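Nodotberg Centre – Fruit Table and Serving Area
Routine hygiene and safety checklist, sheet 53
Date of inspection: February 8, 2020

Scope: fresh whole fruit, trays and the table on which fruit is set out. Cut fruit is recorded on a separate sheet.

1. Table surface
Surface free of splits and lifted edges: Satisfactory
No crumbs, peel or packaging left behind: Satisfactory
Comment: Wipe down again before the next setting-out. Use the Udix cleaner at the dilution shown on the store cupboard door.

2. Tray
Tray sound, without cracks or sharp corners: Satisfactory
Fruit not stacked or pressed against the sides: Satisfactory
Comment: Banana and small red apple placed in the black tray with space between them. The plum, the larger apple and the mango were still on the table and are to be checked for bruising before they are added. 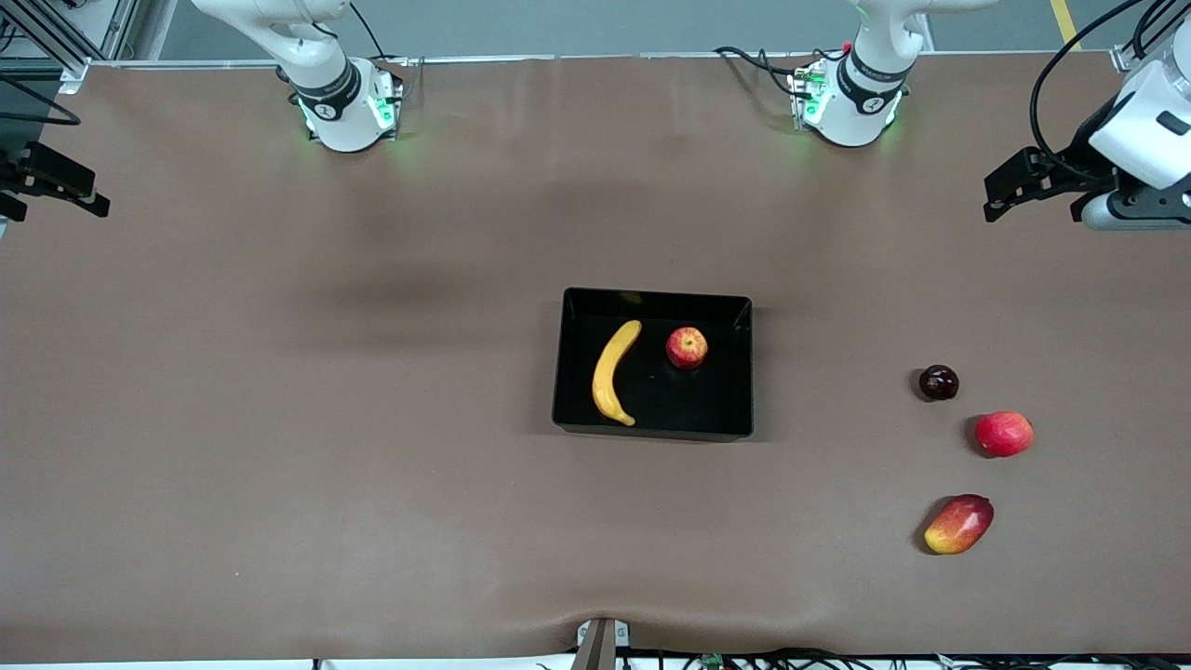

3. Condition of fruit
Skins whole, no leaks or mould: Satisfactory
Ripeness suitable for serving within two days: Action required
Comment: Bananas ripen quickly next to apples and should be stored apart overnight. Mangoes are to be pressed gently at the stem end – any that give easily go out first.

4. Loose fruit
Round fruit kept well back from the table edge: Satisfactory
Fruit washed before serving: Not checked on this visit
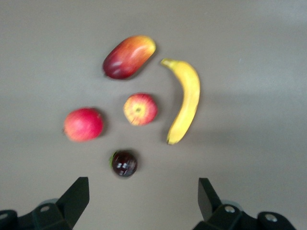

Item 4: mango, banana and apple among the fruit grouped on the table.

5. Supplies and records
Trirnetti delivery note filed: Satisfactory
Barua scales, 2000 g model, tested with the 500 g weight: Satisfactory
Comment: The delivery note is to be kept with this sheet until the October review.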